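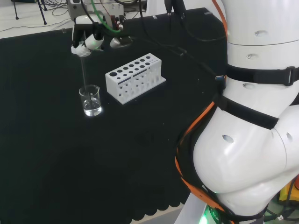
韦莫特港的隧道里，到底有没有走过客车？

18/4/30

上个星期我又去了一次韦莫特港（Wemotport）。我住在布雷斯特索普（Brestthorpe）已经很多年，坐公共汽车到港口不算远，可是每次去都要花掉一整天，原因是我总要去看那条隧道。

先说明一下，我的中文是成年以后才学的，写得慢，有些铁路方面的词我要查字典，查了也不一定对。如果有读者发现我把“道岔”和“岔道”用错了，请在下面留言告诉我。我用中文写，是为了练习，也是为了几位在学习班认识的朋友，他们常常问我周末都在看什么旧东西。

这条隧道在当地叫“下洞”。它从旧货场的后面开始，穿过灯塔山，另一头出来就是鱼码头。长度是338米，这个数字写在洞口旁边的一块铁牌上，铁牌生锈了，但是数字还看得清楚。隧道是单线的，里面有一个弯，所以站在这一头看不见那一头的光。小时候在这里长大的人都会告诉你，从前有客车从这里走，把旅客一直送到轮船旁边。他们讲得很肯定，有的人还能说出车厢是什么颜色。不过颜色每次都不一样。

我对这件事感兴趣，是因为铁路公司印的时刻表里，从来没有一趟客车开到鱼码头。时刻表上的终点永远是“韦莫特港（城区）”，也就是今天停车场的位置。旅客下了车，要自己拿着行李走到码头去，中间还要下70级台阶。这些台阶现在还在，下雨的时候很滑，请小心。

时刻表当然不能说明一切。许多地方都有不写进时刻表的列车，比如给工人坐的，或者只在轮船靠岸的那天才开的。所以我想，也许老人们说的是这一种车。

我先去问了罗萨莉亚·科利亚多（Rosalía Collado）。她的祖父在货场做过调车工作，她家里有一个铁盒，装着他留下来的东西：一只哨子、几张工资单、一本很小的笔记本。笔记本里记的大部分是天气和鱼的价钱，字很小，铅笔写的，有些地方已经看不出来。但是有一页写着：“今天两节过下洞，有人，慢行。”没有写日期，前一页和后一页都是七月。

这句话我读了很多遍。“两节”应该是两节车厢。“有人”是什么意思，我和罗萨莉亚讨论了一个下午。她认为“有人”就是有旅客，不然她祖父为什么要写呢？我比较小心，我觉得也可能是说隧道里有人，比如养路的工人，所以火车才要慢行。货场的规定里确实有这么一条，隧道里有人工作的时候，机车要鸣笛，并且以步行的速度通过。

罗萨莉亚听了我的解释不太高兴。她给我倒了第二杯咖啡，然后说，你去看档案吧。
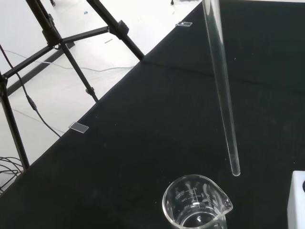
于是我去了档案室。韦莫特港的铁路文件现在放在市立图书馆的二楼，要提前写信预约。给我拿文件的是沙拉达·帕尼克尔（Sharada Panicker），她对这些箱子非常熟悉，我只说了“下洞”，她就推着小车进去了。

我看的是第1165号卷宗。里面的内容很杂，有修理屋顶的报价，有一封投诉信，写信的人说火车的烟把他晾的床单弄黑了，还有隧道的施工图。图纸画得非常漂亮，线条是手工上色的，砖的部分用淡红色，石头的部分用灰蓝色。我不懂工程，但是有一样东西我看得懂，就是隧道的高度和宽度。

我把这两个尺寸抄下来，回家以后跟当时客车的尺寸比较。当时这条支线上用的客车是沃尔卡诺工厂（Vorkano）造的，两边有突出来的脚踏板，车顶上有高高的灯。如果图纸是对的，这种车走进下洞，在直线的部分勉强可以，到了弯道那里，外侧的踏板就会碰到墙。

我当时很高兴，心想问题解决了。回家的路上我已经在想这篇文章的题目。

可是后来我又想到，隧道不一定是按照图纸修的。修隧道的是贝穆德斯公司（Bermúdez），一家本地的承包商，他们在同一条线上还修了两座小桥，两座桥都跟图纸有差别。卷宗里就有一封信，铁路公司的工程师在信里抱怨，说桥墩的位置往北移了，事先没有得到同意。承包商的回信只有三行，很有礼貌，意思是石头在哪里，桥墩就在哪里。

所以我只能去洞里自己看。隧道的两头都有铁门，平时锁着，钥匙在港务办公室。我写了申请，等了三个星期，得到的答复是可以进去，但必须有人陪同，还要戴安全帽。

陪我进去的是博尼法西奥·布斯塔曼特（Bonifacio Bustamante）。他在港务办公室管仓库和围栏这一类的事情，隧道也算在里面。他说一年进来检查一次，看看有没有石头掉下来。他走得很快，我要看墙，所以总是落在后面，他就在前面停下来，用手电筒照着地面等我。

隧道里面没有我想象的那么黑，也没有蝙蝠。轨道早就拆掉了，枕木还留着几根，已经很软。两边的墙上每隔一段有一个避车洞，给工人躲火车用的。我数避车洞的时候忘了数到几，又不好意思让布斯塔曼特先生陪我走回去再数一次。

到了弯道，我用带去的卷尺量了宽度。卷尺不够硬，中间总是垂下来，最后是布斯塔曼特先生帮我拉住另外一头。我们量了两次。结果比图纸宽，宽出来差不多一个手掌。我不敢说得太准确，墙面是粗糙的石头，从哪里开始量，差别很大。
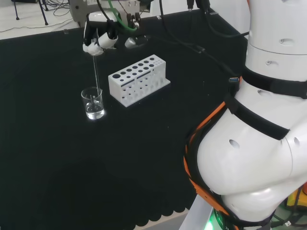

这样一来，脚踏板的问题又变得不清楚了。宽出来的这一点，够不够让一节客车慢慢地通过？如果慢行，车身摇晃得少，也许是可以的。“慢行”，笔记本里也正好有这两个字。

我还在弯道的外侧墙上看见了一条横的划痕，高度在我的膝盖上面一点，长度比我张开两只手臂还要长。布斯塔曼特先生说，这是以前装木材的货车刮出来的，木材捆得不好就会这样。我觉得他说得有道理。我也觉得它的高度跟踏板差不多。这两件事我都写在这里，请读者自己判断。

从鱼码头那一边出来以后，我在外面找站台。要是真的有旅客下车，总应该有一个地方让他们站。现在那里是冷库的后墙和一排垃圾桶，地面铺了水泥，什么也看不出来。维西塔西翁·科尔德罗（Visitación Cordero）在旁边卖渔网和绳子，她的店面在那里很久了。我问她有没有听说过站台，她带我去看冷库墙脚的一排石头，比地面高出一点，边上切得很整齐。她说这就是“2号站台”，她母亲一直这么叫。

我问她，那1号站台在哪里呢？

她说没有1号，只有2号。

这个回答我一路上都在想。一个没有1号的2号站台，听起来很奇怪，但是如果把城区的车站算作1号，那么码头这边就是2号，也就说得通了。货场里的编号常常是这样连着排的，装卸台也叫“站台”，不一定有旅客。在布雷斯特索普的旧货场，装煤的地方到现在还写着“4号”，那里从来没有人上下车，除了煤。

回到家里，我把材料放在桌子上，按照相信和怀疑分成两边。相信有客车的这一边有：笔记本里的一句话，墙上的划痕，一排石头，还有很多人的记忆。怀疑的一边有：时刻表，图纸，还有铁路公司给检查部门的年度报告。年度报告里每年都要列出运送旅客的线路，下洞一次也没有出现过。公司如果在没有批准的线路上运旅客，是要罚款的，所以他们不写进去也不奇怪。我这样一想，最有力的一条证据又变弱了。

我把这些都告诉了约兰达·卡尔沃（Yolanda Calvo），我们每个月在学习班见面，她退休前是中学的历史老师。她没有去过隧道，但是她问了我一个我没有想过的问题：那时候的轮船是几点开的？

我从来没有查过。我一直在看火车，没有看船。

轮船的航班登在当地的报纸上，图书馆有缩微胶片。我花了两个上午看胶片，眼睛很累。去海岛的船夏天是清早开的，比城区车站每天第一趟火车到达的时间还要早。也就是说，坐火车来的旅客如果要赶船，必须前一天晚上到，住一夜。这对普通人是很贵的。那么，到了七月，岛上有节日的时候，想去的人很多，会不会有一趟很早的车，本来是拉鱼箱和冰的，后面加挂两节旧车厢，直接开到船边？

这只是我的猜想。不过它可以解释为什么时刻表里没有，为什么是两节，为什么是七月，也可以解释为什么每个人记得的颜色都不同：旧车厢有什么就用什么，今年是绿的，明年可能是棕的。

我在报纸上找这样的一趟车，没有找到广告。我只找到一条很短的消息，在节日的第二天，说“从铁路来的客人比往年更早到达码头，秩序良好”。怎么到达的，没有写。他们也可能是走台阶下来的。那70级台阶我带着背包走过，早上走下去并不困难，晚上走上来就是另外一回事了。

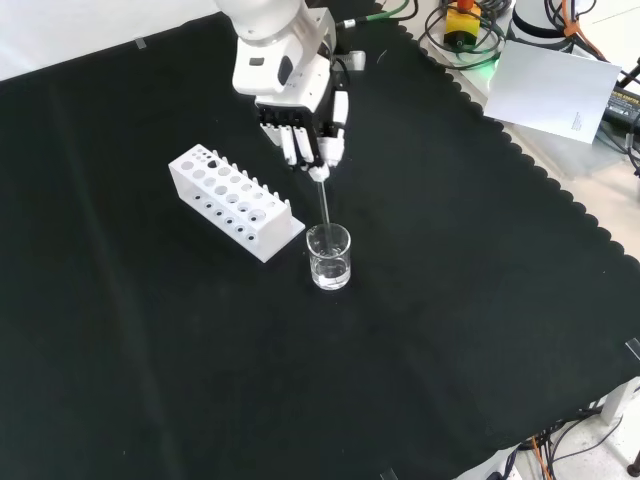
黑色桌布上的小烧杯，玻璃棒的下端在液体里。

写到这里，我想回答几个以前收到的问题，免得一封一封地回信。

有一位读者问，下洞和上洞是不是同一条隧道。不是。上洞在灯塔山的北面，是引水用的，人只能弯着腰走，从来没有铺过轨道。地图上有时候把两个名字写反，我见过的旅游地图就有这个错误。

还有人问能不能进去参观。平时不能，铁门锁着。要进去的话请给港务办公室写信，写清楚理由，并且要有耐心。请不要翻过围栏，东边的洞口上面有松动的石头。如果只是想看一看，从鱼码头那边隔着铁门就能看到前面的一段，下午的光线比较好。

关于机车，有人问我为什么不写。我对机车知道得不多。支线上常用的是一种小的水柜机车，烟囱做得很短，是专门为了过隧道改的，城区车站的老照片里可以看到一台。照片里它停在水塔的旁边，后面挂着什么被一棵树挡住了。我拿放大镜看了很久，那棵树真是长得不是地方。

另外要更正一个错误。我在去年的一篇文章里写，隧道的砖是从布雷斯特索普的砖厂运来的。帕尼克尔女士指给我看一张收据，砖是坐船来的，从海岸南边的一个窑。只有洞口的装饰石头是布雷斯特索普的。我已经把那篇文章改过来了。

下一步我打算查两样东西。第一样是轮船公司的账本，如果他们跟铁路公司一起卖联票，票钱怎么分，账本里应该有记录。账本不在韦莫特港，据说在轮船公司后来的主人手里，我写了信，还没有收到回信。第二样是罗萨莉亚的笔记本里剩下的部分。她同意让我把看不清的几页拿去用斜光照着看，铅笔的痕迹有时候这样就能读出来。她的条件是她必须坐在旁边，笔记本不离开她的桌子，我觉得这很公平。

如果您家里有从前去海岛的车票，哪怕只有半张，请写信告诉我票上印的终点站是什么。“城区”的票我已经见过很多了，我要找的是印着“码头”两个字的。科尔德罗女士说她母亲有过一张，夹在一本做菜的书里，书借给了表姐，表姐搬家了。她答应在复活节以后的家庭聚会上问一问，现在复活节已经过了，我下次去买绳子的时候会提醒她。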